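Pivwood Guard: contact-stop add-on for benchtop arms
Stock no. 425-2. Sold singly. Ships from our Dresetti warehouse.

Pivwood Guard is a small grey box that sits between your arm's controller and its power supply and cuts motion when the fingers meet something they were not told about. It does one job. The previous version did one job too, most of the time, which brings us to the notice.

SAFETY NOTICE, November 30, 2022
Units with firmware 9 may ignore a contact if the object touched is lighter than the gripper's last payload. Carry a full kettle, put it down, then brush a teacup, and the Guard concludes the teacup is a rounding error. Fadime Kırmızıgül found the fault in January and reported it with admirable restraint, along with the bill for the teacup.
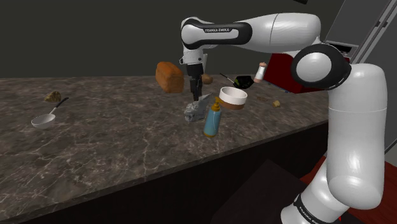
Firmware 9 passed every simulated bench test we gave it, and we were quite proud of that until we had a proper look at the simulation. Our test kitchen had a white bowl hovering on a tilt over the marble and a shaker floating beside the frying pan, and we signed it off anyway. An object with nothing under it is a poor judge of whether a bump has been noticed. Sadia Afridi has since rebuilt the test set so that everything has settled on the counter before a run begins, and the old results have been thrown out.

What to do
Check the label under the lid. If it says 9, switch off the arm at the wall, unplug the Guard and ring or email Berwyn Trevor on the service desk. Replacement units are free, postage included both ways. Please don't try to cure the fault by lowering the payload setting. Two customers did, and their arms now stop for draughts.

What's in the box
Guard unit, grey
Controller cable, 2 m
Mounting bracket and screws
Printed manual, with the apology on page 9

Not suitable for arms working near children, pets or open flame. Not a substitute for an emergency stop, whatever colour you paint it.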